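Trernero Forum > Cells and Setup > Simulated cells
Topic: Tool point is wrong after I changed the finger length

kettlebolt
Started Saturday, December 1, 2018

Hello everybody. I take care of one simulated cell in Satton, version from February. It is the usual small cell: one arm above a wooden table, a parallel gripper pointing down, letter cubes, a beige board and a green plate. The task is that the arm takes cubes from the table and sets them on the board in a line.

Until last week the cell was doing this well. Then I replaced the gripper model with the Terar model with longer fingers, because the real cell will have the same ones. I changed the mesh, the collision shape and the mass. After this the arm sets every cube too far toward the edge of the board. The error is 10 mm and always to the same side as seen from the gripper, so if I turn the wrist by half a turn, the error turns also.

What I checked already:

- the table height in the cell file is 464 mm, same as before
- the joint zero positions are not touched
- the cube model is not touched
- I reloaded the cell from a clean start, not from a saved state

I moved the arm by hand to the far end of the table and let it stop low over the green plate. I use this plate as my reference mark.

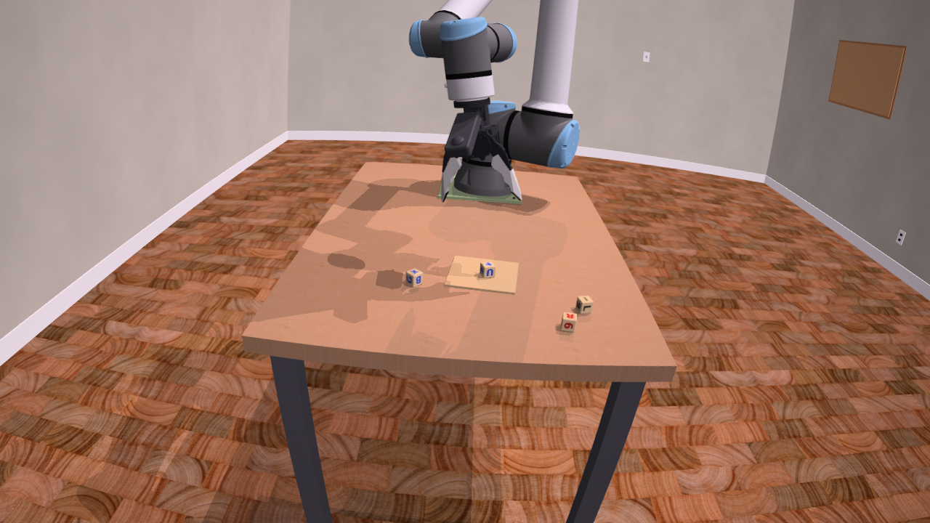
The tool position in the Satton panel says the tool is centered on the plate. If I calculate from the joint angles on paper, I get a different answer, and the difference is the same 10 mm. So I believe the arm model is correct and something between the flange and the fingertips is not. But I looked in the gripper file for two evenings and I don't find it. Which file has the last word for the tool point in Satton? The manual speaks of two.

Thank you for reading such a long message.

oddflange
Reply 1

The cell file wins over the gripper file. If your cell file has a line "tool_offset" it is used, whatever the gripper model says. When you changed the mesh, the old offset stayed there. Look near the end of the file, under the mounting block.

kettlebolt
Reply 2

I have this line. It gives only a Z value, the X and Y are zero. I corrected the Z on the first day for the longer fingers, it was easy to see because the cubes were dropped from a little above the board. The sideways error is still there with X and Y at zero.

grayhatch
Reply 3

I would not start with the tool point at all. How do you find the cubes? If it is by camera, then look at your shadows. In this kind of cell the light throws the whole arm on the table, and the patches go right over the board. My detector was pulling the center of the cube toward the dark side, and the result looked exactly like a bad offset. I lost a lot of time on offsets before I switched the shadows off for one test.

oddflange
Reply 4

I don't agree with grayhatch. A shadow error would change with the arm position. He wrote that it turns with the wrist. This is a tool error, or a camera error if the camera is fixed to the hand, but it is not the light.

grayhatch
Reply 5

The shadow of the gripper also turns with the wrist. It is the gripper that makes it. Please do the test before you say no, it is one line in the light block.

kettlebolt
Reply 6

I made the test, thank you both for the patience. With shadows off the placing is less spread, so grayhatch has a point that I must keep in mind. But the middle of the spread is still shifted by the same amount. I also put the cube positions in directly, without any camera, and the shift is there too. So for the main fault oddflange is right, I think.

I attach the view from the gripper end from a later run, with the old values still in.

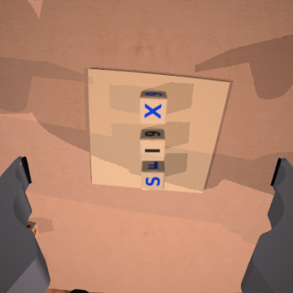 Fingers open, cubes in a line on the board, shadows switched on again.

The bottom cube partly overlaps the border of the board. My target for it is fully inside. The gaps between the cubes are also not equal, but I don't worry about this now, it comes from my release height.

plainwasher
Reply 7

I had this with the same gripper. Check where the origin of the finger mesh is. In the Terar package the left and the right finger are two separate meshes, and in the older package the origin of one of them is on the outer face. The drawing looks correct because the visual block has its own correction. The collision block does not have it! So you see two nice symmetric fingers, but the solver closes them on a point which is to the side of the middle, and when they open the cube goes with it.

Quick way to see it: turn on the collision view, close the fingers on nothing, and compare with the center line of the housing.

kettlebolt
Reply 8

plainwasher, this is it, or most of it. In collision view one finger passes the center line and the other stops before it. In normal view they meet perfectly. I was looking at the normal view for all these days.

Now my question is how to correct it properly. I can write the opposite value in tool_offset X, and then the cubes will land in the right place. Or I can correct the mesh origin. The first is done in one minute.

oddflange
Reply 9

Please correct the mesh. With the offset you hide it, and the grip is still not centered. The first finger will push the cube before the second one touches, and with a light cube on a smooth table you will see it slide or turn a little. Then you will come back here with a new topic.

grayhatch
Reply 10

For a simulation I would take the offset and continue. He wants to set cubes on a board, this is not a watch. The mesh can wait until the package is updated.

plainwasher
Reply 11

I am with oddflange on this one. He says the real cell will get the same fingers. If the offset is in the cell file, somebody will copy it to the real controller, and there it will be wrong. We did precisely this and we found it by hitting a fixture.

How to do it: open the collision mesh in Addo, set the origin to the inner face at the root of the finger, export with the same name, and delete the cached shapes. Satton does not notice a changed mesh if the name is the same. The cache is in the folder of the cell, it ends with .shp. Check the scale also when you export, Addo likes to write meters.

kettlebolt
Reply 12

I did it with Addo as described. The first export was in meters, of course, and the arm refused to move because the fingers were colliding with everything. Second export is good. I deleted the cache and started the cell again, with tool_offset X at zero.

Over night I let it run 661 placements with random start positions of the cubes. 62 of them are outside my limit, which is 2 mm. The sideways shift is gone from the average. The bad ones are almost all in the same region, when the cube starts near the front corner of the table and the arm is stretched. I don't know yet if it is the wrist angle or again the shadow.

grayhatch
Reply 13

Run the same list of start positions with shadows off and compare only these 62. And save the random seed this time, otherwise you compare two different things.

kettlebolt
Reply 14

The seed I did not save. I will start it again tonight with the seed written in the log, one run with shadows and one without. For the release height I found also that my Z was measured to the housing and not to the pads, so I change this before the run and not between the two runs.

plainwasher, do you know if the finger pads have their own friction value, or do they take it from the finger?

plainwasher
Reply 15

They take it from the finger, unless there is a "pad" block in the gripper file. In the older package there is none. I can send you mine, write me a message.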